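Section 3. Leveling the Waston extending table

Do this before first use and again after any move. Two people for the lifting, one is fine for the rest.

1. Clear the top. Everything off, runner too.
2. Pull the table out from the wall so you can get at all the feet.
3. Spirit level across the short side first, then the long side. Write down which corner is low.
4. Lift that corner (second person) and turn the foot counterclockwise to lengthen it. Go 90 degrees at a time, set down, check again.
5. Repeat till the bubble sits between the lines both ways.

Note: on thick carpet wait 2 days and recheck. It will settle. Kyrylo Mykhailiuk in our Cilbridge shop gets more calls on this than on anything else.

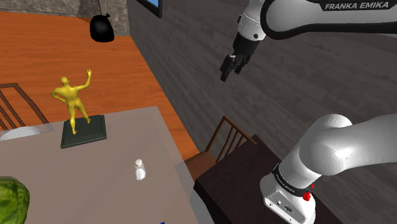 6. Tighten the lock nut on each foot, hand tight plus a small nip with the wrench. No more than that, the thread is brass.
7. Open the leaf. Check the gap along the joint. Up to 2 mm is OK. More than that, back to step 3.

CAUTION: never drag the table with the feet extended. Bent feet are not coverd.

CAUTION: keep fingers out of the runners when closing the leaf.

Older Erkow frames: no lock nut, skip step 6. Use the felt washers in the small bag insted.

Still rocks after 3 tries? Floor problem probably. Try a Stelmakh shim under the low foot or ask for Hryhorii Melnychuk at the parts desk, closed Sunday.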